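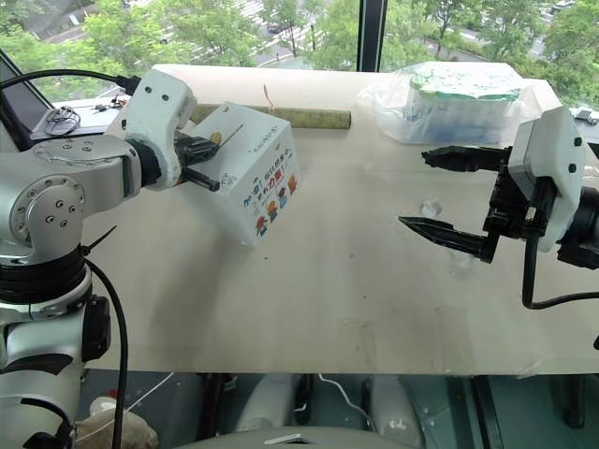 Fly-tipping in alley behind our terrace, council says it's private land

Posted in: Rubbish, recycling and street cleaning

We live on a terrace in Vekcombe with a shared alley running behind the back yards. Since March people have been dumping in it. There are now two mattresses, a fridge without a door and a lot of black bags that the foxes have been into. I reported it on the council website and got a reference ending 139. The reply came the next morning and said the alley is unadopted, so clearing it is up to the landowner.

The trouble is that none of us know who the landowner is. My deeds show the yard and a right of way over the alley, and that's all. Next door's are the same. A clearance firm has quoted £699 to take the lot, which we could split, but I don't want to pay it and have the same again in a month. Can the council be made to do anything? And can we put a gate on?

backyardbrick

Welcome to the club. Ours was like this for years. Ring your councillor, they're the only ones who get anything moved. The online form is useless.

Redport_Rita

A few separate things here.

Ownership. Do a map search with the Land Registry and see whether the alley has a title of its own. There is a small fee to download it. A lot of back alleys were never registered, and the owner on paper is whoever built the houses. Ours in Balwood came back as a building company that had closed long before any of us moved in.

The council. They are right that they don't normally clear private land. They can still look into who dumped it, so report each new load separately and give the reference for the last one. If there is food waste and you've seen rats, report that to environmental health as well. It goes to a different team and they have their own powers. Don't go through the bags yourself. If you can see an address on something, photograph it and leave it where it is.

The clearance. Ask the firm for their waste carrier registration number and check it on the public register before you pay. Get a receipt saying what was taken. If it ends up in a lay-by you could be asked about it.

The gate. You can't just put one up, as everyone with a right of way has to be able to get through. Get written agreement from every house that backs on, give each one a key, and ask the council whether they have an alley gating scheme. Ours paid for the gate and we pay for repairs. It took most of a year, and the dumping stopped apart from one sofa.

hosseinzadeh_balwood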